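Teaching the arm to pick, week two

Posted 09/03/2022

I spent most of this week steering the robot by remote control. The job is bin picking. The arm has to reach into a gray bin, take hold of one bar, lift it clear of the walls and set it down in the bin behind. We want it to learn that from recordings of a person doing it, so for now I am the person.

We started in June by guiding the arm by hand. That was fine for open tabletop moves, but inside a bin my own hands kept getting in the way of the gripper. Mitiku Yilma set up the remote controller after that, and I have used it for everything since. It took me nearly 900 tries before my picks stopped looking jerky on playback.

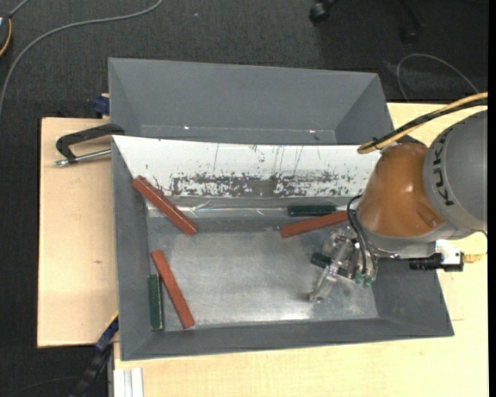
The KUKA arm going in for a green bar in the front bin.

The bars near the middle are easy. The ones leaning on a side wall are slow. I have to bring the fingers in at an angle and nudge the bar away from the wall before I close on it, and if I rush, it slides back down and I throw the recording out. I kept 71 good ones from the last two sessions. Zewditu Shiferaw went through them and cut 7 more where I had paused too long above the bin. She says the pauses get learned along with everything else, and the first trained version did hang in the air before each pick, so I believe her.

Things I changed this week: slower speed near the bottom of the bin, a shorter wrist turn, and a fresh layout of bars before every recording. I also clamp the bin down before I start and check it again at lunch.

Next up is the same task with the Vudov controller, which has a lighter grip. Mitiku thinks it will help with the wall picks. I will post the numbers when I have them.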